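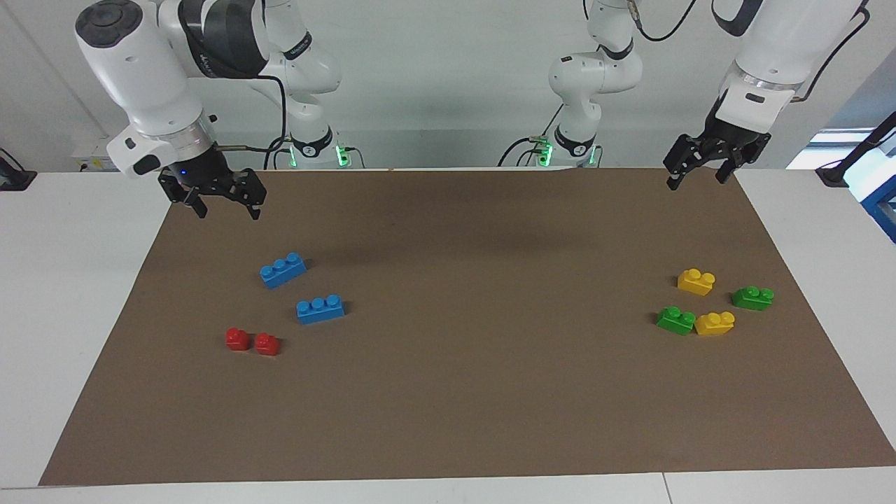

1/7
Can a machine tidy up after children yet? I've been asking since the Neltetach demo in March. Toy bricks are a fair place to start: they're small, they're hard and they don't tear.

2/7
Two arms, eight bricks on a brown mat. Blue and red on one side, yellow and green on the other. A four-year-old would have them in a tub before you'd finished asking.

3/7
The blue ones have three studs, the red ones just one. A wide grip suits the first and is clumsy for the second. Two fingers have to do for both.

4/7
Worst case is a pair lying nearly touching, like the green and yellow at the front of that cluster. You and I would nudge them apart without thinking. A gripper needs room for its finger.

5/7
Miven told me their best run at sorting was 33 bricks without a drop. Good. Our box at home holds 464, and half of those live under the sofa.

6/7
Shop floors are further on. Ekwueme has a packing line where every part turns up the same way round, and the arms there work all night. Homes don't do same way round.

7/7
So my answer for now: on a clear table, nearly. On a carpet with a dog about, no. I'm seeing Enent's laundry folder in December and will post what it makes of a fitted sheet — I can't fold one either.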